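Vivville swap shelf moves to bigger room

The household swap shelf in Vivville will reopen Sunday in the former Bonsu shoe store on the main street, four months after it outgrew its corner of the public library.

The new room has 600 square feet of floor space, enough for furniture and bicycles as well as kitchen goods and craft supplies. Residents can bring up to four items per visit and take home the same number. There is no charge.

Small things will go out in divided trays -- boxes, sponges, cups and other odds and ends that used to get lost at the back of the library shelf. 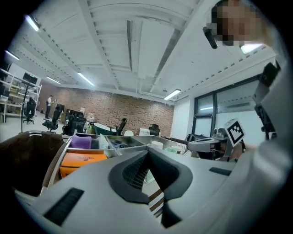
Rent and hours

The town is paying $334 a month for the space under a lease that runs through May. A grant of $3000 from the Bralteo fund covers paint, lighting and a ramp at the side door.

"People kept asking where they could leave a chair," said Benedicta Appiah, who started the shelf. "We had to turn them away."

Doors open at 10 a.m. Mattresses, car seats and opened paint will not be accepted. Large items should be arranged ahead of time with Roswitha Rüegg at the town office.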